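Widulow Film Awards: Your Questions Answered

We love getting your emails, and the weeks before the ceremony bring in a pile of them! These are the ones we hear most, with the best answers we can give. Last updated 7th December.

When and where is the ceremony?
It takes place in February at the Rostia, our favorite old movie house in town. Doors open 90 minutes before the first award is handed out, so there's plenty of time to find your seat and grab some popcorn.

Can anyone come?
Yes! The Rostia seats 600 and more than half of those seats go on sale to the public. The rest are held for nominees and their guests. Each buyer can get up to six tickets, and you'll all be seated together if you book in one order.

Who picks the winners?
Our voting members do. There are 900 of them this year — editors, sound people, costume makers, projectionists, critics and a good number of plain old movie lovers who joined because they see everything. Every member gets one vote per category and all votes carry the same weight.

How does a film get nominated?
It needs to have played for at least three days in a theater in the area, or to have screened at the Morkitz Shorts Weekend. Members then send in their lists, and the top titles in each category go on the ballot. A film that only went to streaming can't be entered in the main categories, but it can be entered for the Dudás Prize.

What is the Dudás Prize?
Oh, we're so glad you asked. It goes to a first feature made on a tiny budget, and it's the award people in the lobby argue over the most (in a good way). Past entries have included a ghost story shot in a car wash and a musical with a single song in it. The winner gets a full week on the big screen at the Rostia, with a Q&A on opening night.
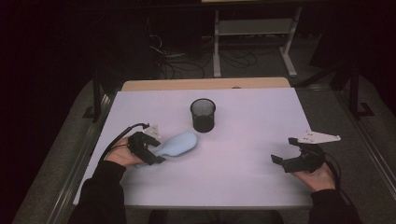

Can I enter a film in more than one category?
You can. A film can be entered for writing, acting, music and so on all at once, using the same form. The one exception is the short film award, which is only for titles that run under 40 minutes.

I'm not a member. Do I get a vote anywhere?
You do — the Audience Pick is open to everyone. Voting happens on our website and closes at noon on the day of the show. One vote per email address, please.

Is the show streamed?
It is, from the first speech to the last, and it's free to watch. Captions are on by default and you can switch them off in the player. The full recording goes up the next morning, and clips of the speeches follow later that week.

What should I wear?
Anything you like! Some people go all out with gowns and velvet jackets, and others come in jeans. The red carpet is open to every ticket holder, so dress for a photo if you'd like one.

Can I get a refund?
Tickets can be returned for a full refund up to a week before the ceremony. After that, you're welcome to pass them on to a friend. Just send us the new name so we can update the door list.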